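Ticket 214
Product: Pondoden (matter management), traffic and summary offences module
Customer: Ogbonna, traffic law practice
Raised by: Marijke Martens, practice manager
Component: offence classification, letter merge
Priority: high
Status: resolved, one item carried over

Summary
Matters entered as court-elect speeding offences are producing the fine-only advice letter on merge. The letter tells the client that paying the penalty finalises the matter. In the affected matters the client has a court date.

Reported behaviour
Marijke Martens, 8:52 am
Our traffic matters come across from the Huveo intake form. The form asks for the posted limit, the alleged speed, the licence class and the type of notice the client is holding. Type of notice is either Penalty Notice or Court Attendance Notice. Up until the August update the merge picked the right first letter based on the type of notice. As of this morning I have 3 matters with a Court Attendance Notice on file and the penalty notice letter in the outbox. I pulled all of them before they were sent. The matter screen shows the notice type correctly, so whoever checks the screen before hitting merge will see nothing wrong.

I have told the solicitors to draft first letters by hand until this is sorted. Please don't reset our templates, they have been settled by the principal and the wording on licence suspension is ours.

Environment
Pondoden hosted, August release, browser client
Huveo intake connector, enabled
Custom templates: yes
Custom offence table: yes, inherited from the customer's previous system
Open traffic matters at time of report: 531

Log

9:20 am, Brurnov support
Acknowledged. Read access to the tenancy confirmed. No templates will be changed without written approval.

9:41 am, Brurnov support
Checked the merge log for the affected matters. In each case the merge engine requested the value "notice_class" and received "PN". The matter screen doesn't read notice_class. It reads "notice_type", which is the raw value sent by the intake form. The two fields should agree. In the affected matters notice_type is "CAN" and notice_class is "PN".

notice_class was added in the August release. It is calculated once when the matter is created, and again by a backfill job that ran over existing matters on the night of the upgrade. The aim was to let firms route a matter by the way it will be dealt with, whatever the intake staff had ticked.

10:05 am, Brurnov support
Tried to reproduce on a clean test tenancy with the standard offence table. Created a speeding matter with a Court Attendance Notice. notice_class came back "CAN" and the correct letter was merged. Could not reproduce.

Repeated with an export of the customer's offence table. notice_class came back "PN". Reproduced.

10:30 am, Brurnov support
The customer's offence table has two rows for the higher speed band. The first is flagged fine-only and has an end date. The second is flagged court-elect and is current. The classifier should skip any row whose end date has passed. In this table the end date on the first row is stored as text, day first, and the classifier can't parse it. An unparsed end date is treated as no end date, the older row is found first, and the matter is classed as fine-only.

The standard table stores end dates as dates, hence the clean result in the test tenancy.

10:38 am, Brurnov support
Question for the customer: is the older row needed? Some firms keep superseded rows for matters where the offence date falls before the change.

11:15 am, Marijke Martens
Yes, it has to stay. We have old matters that came back on appeal and a couple of annulment applications where the original offence date is what counts. If you delete the row those matters lose their description and the costs agreement won't merge.

Also, can you please confirm whether the limitation reminders use the same field? A wrong letter is bad enough. A missed court date is a notification to our insurer.

11:40 am, Brurnov support
Checked. Court date reminders are driven by the listing entry on the matter and don't read notice_class. Reminders for the affected matters are present and correct. The 28-day election reminder does read notice_class, and it will have been created on matters classed as PN in error. It is an extra reminder on those matters and doesn't displace anything.

12:10 pm, Brurnov support
Proposed steps, sent to the customer for approval:

1. Convert the end date column in the custom offence table from text to date. Row count and row order unchanged.
2. Re-run the classification backfill across all open traffic matters.
3. Remove the election reminder from any matter whose notice_class changes from PN to CAN.
4. Leave all templates as they are.

12:26 pm, Marijke Martens
Approved, all four. Please do it after 5 pm, we have people in the system preparing for the afternoon list.

5:10 pm, Brurnov support
Snapshot of the tenancy taken. End date column converted. Every value parsed as day first; spot check against the customer's export is clean.

5:22 pm, Brurnov support
Backfill started.

5:25 pm, Brurnov support
Backfill reported success. Matters processed: 300. Expected 531. The job log has no error and no warning.

5:50 pm, Brurnov support
The backfill requests matters a page at a time, with a page size of 300. It should continue until a page comes back empty. When started by hand from the support console it stops after the first page. The scheduled version that ran on upgrade night went through every page, so the two are not using the same loop. Raised separately with development.

Workaround: run the job with a matter number range, twice, with the second range starting after the last matter processed in the first run.
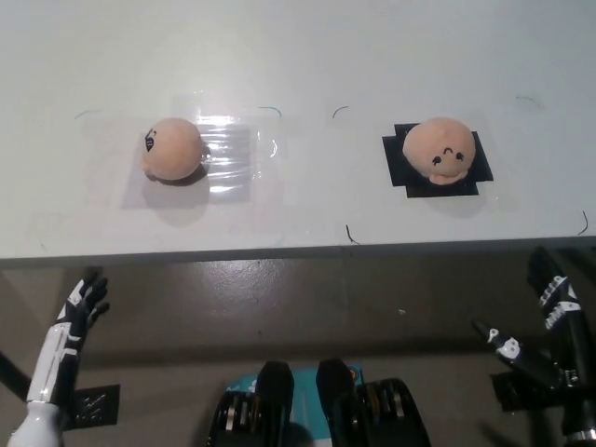 6:15 pm, Brurnov support
Second range completed. All 531 open traffic matters have now been processed. Compared notice_class with notice_type across the whole set and exported the mismatches for the customer to review. The three matters in the original report now show "CAN" in both fields. Test merge on each, output to draft only, produced the court attendance letter with the listing date and courthouse filled in.

6:32 pm, Brurnov support
Surplus election reminders removed. Each removal is recorded in the matter history under the support user, with this ticket number in the note.

8:35 am, Marijke Martens
Went through the mismatch export. What's left on it is correct. They are matters where the client got a penalty notice and has since elected to go to court, so the two fields ought to differ. Could the matter screen show both fields? My staff are looking at one value and the letter is using another.

I merged a new intake from Huveo first thing, mid-range speeding with a Court Attendance Notice, and the letter was right. Solicitors are back on the merge.

9:05 am, Brurnov support
Request for both fields on the matter screen logged as an enhancement. In the meantime notice_class can be added as a column in the matter list: Settings, List columns, Traffic, tick "Notice class (calculated)". It needs to be done by an administrator and applies to all users in the firm.

9:12 am, Marijke Martens
Done, column is showing. Fine to close from our side.

Cause
Text-formatted end date in a custom offence table was ignored by the classifier introduced in the August release. A superseded fine-only row was matched ahead of the current court-elect row.

Fix applied
End date column converted to date type. Classification backfill re-run over all open traffic matters in two ranges. Surplus election reminders removed.

Carried over
Console-started backfill stops after the first page of results and reports success. With development, no release assigned. Until it is fixed, support staff are to compare the processed count with the open matter count before closing any ticket that involves a manual backfill.

Other tenancies
Firms with a custom offence table imported from another system should check the format of the end date column under Settings, Offence table, Column types. If it reads "Text", contact Brurnov support before merging first letters on speeding matters.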